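Posted in October by Abdella
5 comments | 27 shares

Monday was hard drive day again. We're teaching the arm to work on old desktop PCs, and that means me driving it by hand, over and over, while Kaver records every move. I want 200 clean runs for this one task before we train anything – we're at about half. My wrists have opinions!

The hard part is staying varied. I get into a groove and start making the same move every time, so now I shift the tower a bit between runs and come in from a different side.
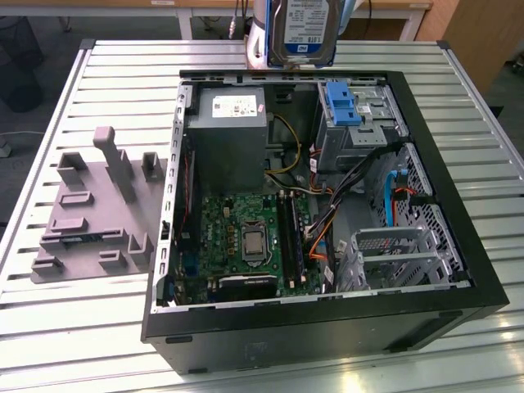

Do the fumbled runs get thrown out? We keep the ones where I recover, so the model can learn to fix its own mistakes, and drop the rest.

Cables next week – wish me luck.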